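Work and Automation, Unit 4: The Sorting Floor
Instructor: Lewis Haldane
Reading for Thursday: the Briduvier packet, first half

Last week we ended on the question of who gets asked before a machine arrives. Today we stay with one workplace, the Jambridge bottle depot, and go job by job. I love this case – it has everything in it!

Before the change, 21 people sorted returns by hand, and a good sorter could clear 700 bottles an hour on a clean load. Loads were seldom clean. Crushed bottles, caps left on, something still inside: all of that slowed the line and wore out wrists and shoulders. 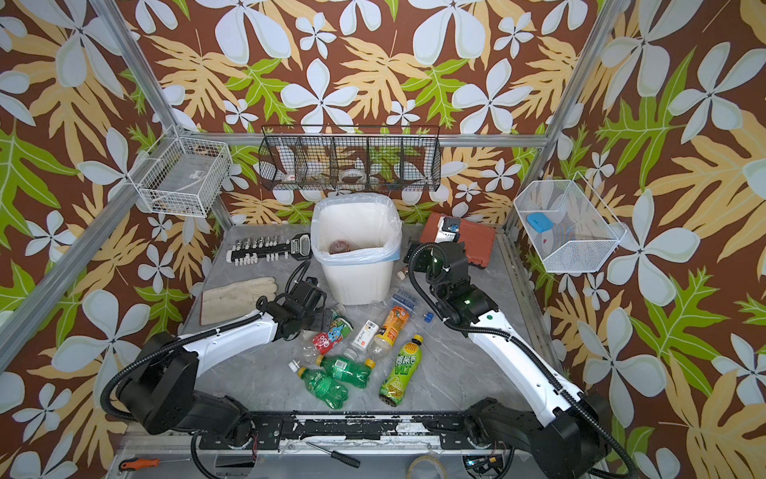
Now look at what the job turned into. With arms doing the picking, the sorters at Jambridge moved into three kinds of work: clearing jams, checking the bins, and teaching the system new bottle shapes. The teaching part is where it gets really exciting, and it's the part most job descriptions miss. A sorter with years on the line knows by feel which bottles will slip or roll (the Lencho interviews are full of this), and suddenly that know-how has a value the old pay scale never named.

Terms to know: task shift, tacit knowledge, exception handling, machine pacing.

The hard side deserves equal time. Several sorters said the day felt lonelier, with less talk across the belt. Others disliked being on call for a machine – you wait, then you rush. Compare this with Potivero, where crews rotate every two hours and set the arm speed themselves.

For Thursday, pick one job you have held and list its tasks. Mark which ones an arm could take over, then write a page on what would be left for you. Bring a paper copy, please.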